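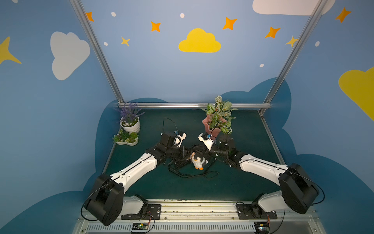 DRESTCOMBE, November 22, 2023 - Kokura, the operator of the Cundolach hotel, has completed the replacement of the heating, hot water and room control systems in the property's east and west wings. The work covers all 156 guest rooms. Rooms on every floor are now open for booking, including those on the upper levels of the west wing that were held back from sale while the pipework was renewed.

The Cundolach was built in stages, and until this year each wing ran from its own boiler plant. The two plants were of different ages and used different controls. Hot water delivery times varied between floors, and guests at the far end of the west wing could wait several minutes for a shower to reach temperature. The new arrangement places both wings on a single heating circuit served from one plant room below the service yard.

The circuit is fed by three air-to-water heat pumps, with a gas boiler retained for periods of very cold weather. Hot water is stored in insulated tanks and moved through a return loop on each floor, so that heated water stays close to the room outlets at all hours. Mixing valves have been fitted at every basin, bath and shower to limit the outlet temperature.

Each guest room now has a wall control for heating and ventilation. The control allows the guest to set a temperature within a fixed range and to switch the fan between low, medium and quiet settings. When a room is unoccupied and unsold, the system lowers the temperature and restores it before the next scheduled check-in. Window contacts turn the heating off in a room when a window is left open for more than two minutes.

"The earlier system was repaired many times and parts had become hard to find," said Yuk-lan Wu, general manager of the Cundolach. "Front desk staff were logging temperature complaints by hand and passing them to engineering on paper. They can now view the room settings from the desk and make a change while the guest is still on the telephone."

The room controls are linked to the hotel's reservation system through software supplied by Rashti. The link passes arrival and departure times and room status only. Guest names and payment details are not shared with the heating system.

Work was carried out floor by floor, with at least one empty floor kept between occupied rooms and any drilling. Noisy work was limited to the hours between late morning and mid-afternoon. The restaurant and the ground floor meeting rooms stayed open throughout, although the garden entrance was closed for a time while the supply pipes were laid under the path. It has since reopened, with step-free access from the parking lot.

"Most of the difficulty was in the older part of the west wing, where the floor voids are shallow and the drawings did not match what we found," said Ingrid Ridgeway, director of property engineering at Kokura. "We rerouted the risers through former linen cupboards on each landing - that avoided cutting into the plaster ceilings in the corridors."

Room rates and check-in times are unchanged. Guests with existing reservations do not need to take any action. Those who asked for an east wing room because of the hot water supply may keep that request or have it removed by contacting the reservations desk.

A printed guide to the wall control has been placed in each room, and a large-print version is available at reception. Engineering staff will continue to adjust flow rates on individual floors through the winter season.

About the Cundolach
The Cundolach is a full-service hotel in Drestcombe with a restaurant, bar, meeting rooms and gardens. It is open all year.

About Kokura
Kokura owns and manages hotels and serviced apartments. Its in-house engineering department is responsible for building services, fire safety and planned maintenance at its properties.

Media inquiries
Kokura Press Office, care of the Cundolach, Drestcombe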